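4.2 Handling blurred frames in the visual front end

The grasp planner described in Section 3 takes its input from a single camera mounted on the hand-held gripper, looking out past the two fingers. Because the camera moves with the tool, a quick reach or a turn of the wrist smears the whole view at once. Cloth makes this worse. A printed fabric gives the feature tracker plenty to hold on to when it is sharp and very little when it is not, and a plain white cloth gives it few features at any speed.

Our first version of the front end, written by Trevaskis and carried over from the Brudden code base, dropped any frame whose sharpness score fell below a fixed threshold. This was simple and kept bad poses out of the trajectory file, but it also removed many of the frames just before finger closure, where the policy needs them most. Of the 500 demonstrations in the Dumlao set, 191 had at least one gap long enough that the trajectory had to be split.
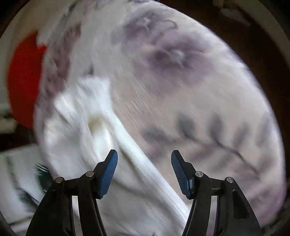 Figure 4. Motion blur on patterned fabric with a crumpled white cloth lying across it. The blue finger pads remain usable as a reference.

The revised front end, which we call Mirard, keeps every frame and attaches a weight to it. The weight is computed separately for two regions. The first is a fixed mask covering the fingers, which sit in nearly the same part of the view at a given opening width. The second is everything else. When the outer region is smeared but the finger region is clear, the gripper width is still read from the pads and only the camera pose is down-weighted. Pose in these stretches is filled in from the inertial unit, up to a limit of 200 milliseconds. Past that limit the segment is flagged and left for a person to check.

Two settings had to be tuned by hand. The colour threshold for the pads was set narrow at first, and blue items among the laundry were sometimes picked up as part of a finger. Restricting the search to the mask fixed most of these cases – the rest were caught by requiring the left and right pads to agree in height. The second setting was the blur kernel size, which we left at one value for all operators after Tagle found that per-operator values made no useful difference.

We reprocessed the Dumlao set with Mirard in August. The number of split trajectories fell from 191 to 38, and 1824 short segments that the old filter had discarded were returned to the training data. Labels for these segments were checked by Estrella and Bañez using the Stoltesum viewer. Most of the remaining splits come from fabric passing very close to the lens, where neither region can be trusted. We did not try to recover them.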